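Ticket 2933: Shared calendar entries displayed eight hours late after Kimaro update
Status: Resolved. Opened April 2018. Service: Kimaro Calendar, Skesent office.

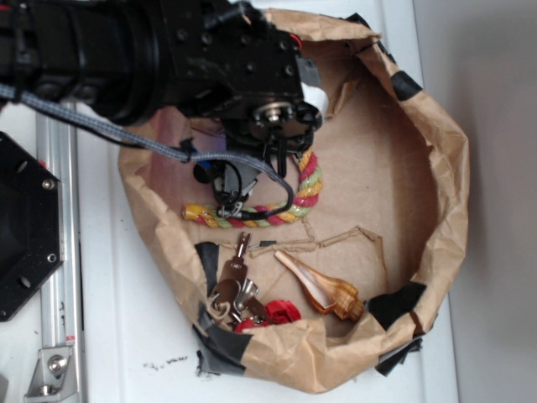

Summary of report
Following the update of the Kimaro calendar service to the current release, staff at the Skesent office reported that meetings created from the desktop program appeared 8 hours later than intended when opened on the web. Meetings created on the web were displayed correctly in both places. All-day entries were shown across two dates.

Systems affected
Kimaro server, Skesent office
Kimaro desktop program, all installed copies
Flarnska room booking panel (read only)
The Loko office uses a separate server and was not affected.

Initial response
The service desk confirmed the fault with a test entry. An entry set for 9:00 a.m. in the desktop program was shown as 5:00 p.m. on the web. The same entry, opened again in the desktop program, showed the correct time. Users were asked to create new meetings on the web only until further notice, and to leave existing meetings unchanged.

Investigation
1. The server clock was compared with the network time source. No difference was found.
2. Time zone settings were reviewed on a sample of user accounts. All were set to Pacific Time.
3. The desktop program was removed and reinstalled on one computer. The fault remained.
4. An entry was exported from the server as a text file and examined. The start time was correct for Pacific Standard Time, but the time zone field was blank. The web page read the blank field as a request to add the offset a second time.
5. The server configuration file was compared with the copy saved before the update. The line setting the default time zone was missing from the new file.

Note added during review: step 4 does not account for daylight saving time, under which an offset of seven hours would be expected. The vendor's release notes state that the default zone table ignores daylight saving time when no zone is set. This agrees with the test results.

Resolution
The missing line was restored and the calendar service was restarted outside business hours. New test entries were displayed correctly in the desktop program, on the web and on the Flarnska panel. Roughly 40 existing entries still held a blank time zone field and were corrected with the vendor's repair tool. The tool was run in report mode first, and the list was saved to this ticket.

2 recurring meetings could not be repaired. Their owners were asked to delete the series and create it again. Both have confirmed that this was done.

Follow-up
The update procedure for Kimaro now requires the configuration file to be compared with the saved copy before the service is started. The same check will apply when the Loko server is updated. Users who still see an incorrect time should close the desktop program, open it again and allow the calendar to finish loading. If the time remains incorrect, a new ticket should be opened with reference to this one.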